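Automation Practice, Field Visit Report
Submitted October 24, 2022
Report 2: Open day at the Cerkix demonstration hall, Hindau

1. Purpose of the visit

The course requires each student to attend one industrial demonstration and report on it. I attended the open day at the Cerkix hall in Hindau. The program listed a palletizing cell by Kuhlmann, a conveyor sorting line by Imex, and a mobile storage task in which a robot arm handles packaged food at a drawer cabinet. This report covers the storage task in detail. The other two stations are summarized in section 5.

2. Station layout

The station stood on an open section of the hall floor in front of a long counter with black lower panels. The main fixture was a gray cabinet with a flat top and a raised rim. Under the top there is an open shelf, and under the shelf are two drawers with black handles. The objects on the top were ordinary items: a shallow disposable bowl, a snack bag with crinkled yellow ends, and a small silver object behind the bag.
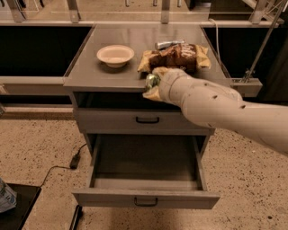 Photo: author, Cerkix hall, Hindau

The gripper approached the cabinet from the right side. With the lower drawer open, it worked at the front edge of the top, directly over the open shelf. The position is demanding. The fingers have to close on thin packaging near a corner, and the raised rim limits how low the wrist can go at the sides. Crinkled film also reflects light unevenly, and the lighting at the station was warm and fairly dim.

3. Task description

According to the station sheet, the task consists of opening a drawer, placing a named package in it, and closing the drawer. The sheet gave the following values:

Payload limit at the wrist: 400 g
Working reach used for the task: 700 mm
Time limit per run: 300 s
Runs logged since August: 2,727

The sheet did not state how many of the logged runs were completed, so no success rate can be calculated from it. I asked for the number at the information desk and was told it would be published with the final project data.

4. Observations

The drawer is the larger part of the problem. A pulled-out lower drawer extends well past the front of the cabinet, so the arm must keep clear of the front panel and the handle when it moves down from the top surface. The available space is also different for each drawer. The upper one sits directly under the shelf, and an arm entering from the side has less room there.

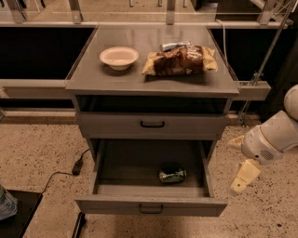 Small, soft packages are difficult to grasp for a second reason. Their outline changes when they are pressed, and a grip point selected before contact may no longer be correct after contact. A two-finger gripper tolerates some of this if the fingers open wide and close slowly. A suction cup, as used on the Kuhlmann cell, needs a flat and sealed surface, and a wrinkled bag does not provide one.

Placement accuracy matters less than I expected before the visit. The drawer floor is flat and wide compared with the packages, and the station sheet sets no target position inside it. Drawer closing is stricter, as a package standing above the side walls could catch on the cabinet body.

5. Other stations

The Kuhlmann cell stacked identical cartons in a fixed pattern behind a fence. The Imex line sorted parts by color into two chutes. Both stations ran with known objects in known positions, and their cycle times were much shorter than the limit set for the storage task.

6. Open points

The grip force was not given on the sheet. I also could not determine how the package is selected when several are within reach. Both questions were sent to the hall's contact address, and any answers will be added to the appendix before the oral review.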